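Hurkby hand-held gripper, two-jaw, padded
Evaluation and comparison notes

Hurkby is a hand-operated gripper for recording grasping tasks without an arm. The same jaw set fits the Danzer wrist flange, so a task tried by hand can be repeated on an arm with no change of contact surface. Supplied singly or as a pair.

Pads are black textured rubber, set in a V. The V centres round stock on its own; flat parts thinner than 2 mm should be picked up with the tips. The previous Valley pads were smooth and are no longer stocked, though Valley bodies accept the new ones.

The wide-angle camera sits behind the jaws and keeps the pads in view at the bottom of the picture. Expect strong bending of straight lines towards the corners — calibrate before comparing positions between units.

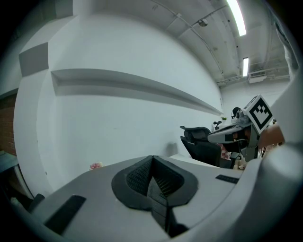 View over the V-shaped pad, with a second gripper and its square marker at right.

For two-handed work, each unit can carry a square marker on top. Tracking is best with the marker tilted towards the other camera. Glare from ceiling lights can wash out the pattern, so matt prints are advised.

Camera rate: 30 frames per second
Jaw opening: 29 mm at the tips
Units per pair set: 2
Controller: Vilance, sold separately

The Vilance controller logs jaw position and camera frames on one clock. Older Valley controllers will run the gripper but store the two streams apart, and matching them afterwards is slow. For trials of more than one gripper type we recommend Vilance throughout.

Loan sets can be booked from October. Pads are wear parts and are not covered by the loan agreement.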